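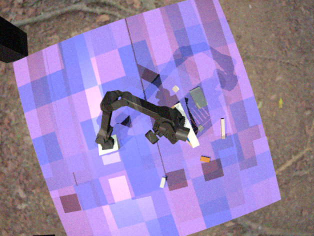 Tiled outdoor table top: substrate, movement and grout color

I am building a square outdoor table top, 49 inches on a side, finished in small ceramic tile, and I need to settle the substrate before I order anything else. The tiles are rectangular, 2 by 3.5 inches, and with a 1/8 inch joint I calculate 312 of them before cuts. The layout is a patchwork in the colors shown on the top in the picture: lavender, violet, periwinkle blue and pale pink, with a few deep maroon pieces scattered through. The finished table will stand on the same kind of ground, bare brown dirt with thin roots or twigs running across it, so it will get splashed from underneath as well as rained on from above.

What I have now:

Steel base, welded, powder coated, 30 inches to the top of the frame. Two cross members under the top. No levelers on the feet yet.

One sheet of 3/4 inch exterior plywood, not cut.

Two sheets of Kjærgaard 1/2 inch cement board left over from a shower.

A full bag of Tranditz flexible thinset, opened in November, closed with tape and kept in a dry closet.

Location is Virkberg. Winters go well below freezing and the table will not come indoors. It can be covered.

Questions:

1. Is plywood plus cement board acceptable outdoors, or does the plywood have to go?
2. Do I need a waterproofing membrane if the tile and grout are sealed?
3. Does a top this size need a movement joint?
4. Light gray or dark gray grout with these colors?
5. Can I still use the thinset?

I have tiled two bathrooms and a kitchen backsplash. I have not tiled anything that freezes.

Edit: several people asked for the tile spec. The box says glazed ceramic wall tile and gives no absorption figure. I have bought one box only, to check the lavender.

3 answers

Answer 1 (accepted)

Start with the tile, as everything else in your list depends on it. Glazed ceramic wall tile with no stated absorption should be treated as unsuitable for freezing conditions. Wall tile bodies are porous. Water enters through the unglazed back and the cut edges, freezes, and the glaze comes off in flakes. Sealing the face does nothing for this. What you want is porcelain with water absorption of 0.5 percent or less, and a statement from the manufacturer that it is rated for freeze-thaw. Return the box if the store will take it. Lavender and periwinkle are harder to find in porcelain than in wall tile, but small-format porcelain mosaic comes in a wide color range and you can buy loose pieces or soak them off the sheets. Expect to change the 2 by 3.5 size, so redo the count.

Taking your questions in order.

1. Plywood plus cement board. It can work if the plywood stays dry, and on a table it usually does not. Yours gets water from below, which is the side people forget to treat. Cement board does not rot, but it is not waterproof either. It passes water straight through to the wood. The plywood then swells at the edges first and the outside row of tile lets go.

You own the cement board and the steel frame, so I would drop the plywood and add steel. With two cross members the spans are too long for 1/2 inch cement board alone. Have four more welded in, so that no unsupported span exceeds 7 inches, and laminate two layers of board with thinset between them. Offset the seams. Fasten with corrosion-resistant screws into the steel, countersunk just flush. You will have 1 inch of cement board, which is heavy but stable. Check that the base can carry it and that the feet have enough bearing area for soil.

If you cannot get the welding done, use the plywood and encapsulate it. Two coats of exterior primer and two of exterior paint on the underside and all four edges, done before assembly. Repaint when it shows wear. Treat that version as having a limited life.

2. Membrane. Yes. Cement grout and sealer slow water down and do not stop it. Put a liquid-applied membrane over the upper layer of cement board, carried over the edge and down the sides, two coats in opposite directions. Let the first one dry to the color change on the label. Mesh tape goes on the seams first, bedded in thinset. Check that the membrane maker allows exterior use with frost, because some are limited to showers.

Also give the top some fall. Flat tops hold water in the joints. A drop of 1/4 inch from one side to the other is not noticeable when you put a glass on it. You can get this by shimming the frame before the board goes down, or with the levelers once you fit them. I prefer the shims. Levelers on dirt sink unevenly and you lose the slope by spring.

3. Movement joint. At 49 inches you do not need one through the field. You do need one at the perimeter if you are fitting a metal edge strip or any raised border. Leave 1/8 inch between the last row of tile and the strip, fill it with color-matched exterior silicone, and keep grout out of it. A steel edge in full sun expands more than the tile does and will shear off the corners first.

4. Grout color. Outside my area, though dark grout in exterior joints will show efflorescence as white haze, and light grout over soil will stain brown from splash. A mid gray hides both reasonably well.

5. Thinset. No. An opened bag held since November has picked up moisture from the air even in a closet. It may mix normally and still cure weak. A new bag costs little compared with doing the job twice. Any polymer-modified thinset with an exterior freeze-thaw rating is suitable.

Setting notes for exterior work:

Comb the thinset in one direction and back-butter every piece. Target is 95 percent coverage or better. Voids under the tile collect water, and that water freezes. Lift a piece every so often and look at the back.

Do not set in direct sun. Above 84 degrees the thinset skins before you can place a full row of small tile. Start early, at 6 or 7 in the morning, or work in shade.

Keep the work above 50 degrees, overnight included, until the grout has cured. Follow the bag for the time.

Comments on Answer 1

Thank you, the absorption point settles it. The store took the box back. I found loose porcelain in violet, periwinkle and pink. Lavender is on order and maroon only comes on sheets.

Soak the sheets in warm water and the paper or mesh comes off. Let the pieces dry completely and scrape the glue residue from the back. Residue is a bond breaker.

Would epoxy grout remove the need for a membrane?

It lowers how much gets through the joints. I would still use the membrane, especially over seams. Epoxy also tends to yellow in sun, which you will see next to pale pink. Ask the maker for a UV statement.

Answer 2

Agree with most of the accepted answer but I would not use cement board at all. Two layers at that size plus porcelain is more than one person can lift, and the poster says the table stays out all year, so presumably it gets moved at some point to get the cover on or to rake under it.

Foam-core tile backer is the alternative. It is waterproof through its thickness, weighs a small fraction of cement board, and cuts with a knife. At 2 inches thick it spans an open frame better, although I would still want one more cross member than you have. Point loads are the weak spot. Very small tile on foam can crack when something heavy with a small foot is set down. Most makers give a minimum tile size for floors, commonly 2 inches, and I would apply the same limit to a table. Seal screw heads and seams with the sealant the board maker specifies.

On the layout, since there was a color question. Random patchwork is difficult to do by hand at the table. You end up with clumps. I did a bench top with four colors this way:

Sort the pieces into buckets by color.
Dry lay the whole top on a sheet of cardboard cut to size.
Place the dark accent pieces first, well spread, none touching and none in a corner.
Fill the rest in any order and then step back and swap until there are no runs of one color.
Take a photo of it from above, then number the rows on the cardboard.

With a few maroon among a lot of pale ones the eye goes to the maroon every time. If two of them line up with an edge it looks like the start of a border. Lavender and periwinkle are close enough that in evening light they may read as one color, so do the swapping in daylight.

For grout I would pick light gray. Dark gray outlines every piece and turns the top into a grid. Opinions differ.

Comments on Answer 2

Which foam board did you use? The only one stocked near me is Pidness and the data sheet says interior.

Then do not use it outside. Mine was a different make and I no longer have the label.

Dry lay on cardboard works but allow for the joint. I forgot the 1/8 inch and ended up a full row over.

Answer 3

I just used regular plywood with deck stain on it and tiled over that. It has been fine for two summers. We bring it into the garage in the winter though. Also put some gravel or pavers under the legs, ours sank on the side where the dirt was soft and all the roots had to be cut back to get it level.

Comments on Answer 3

Do not put thinset over stained wood. Deck stain is formulated to repel water and the bond is poor.

The point about pavers is correct. Set them on compacted gravel and check level in both directions, then add your slope. If the roots belong to a tree you want to keep, move the pavers a few inches and leave the roots alone.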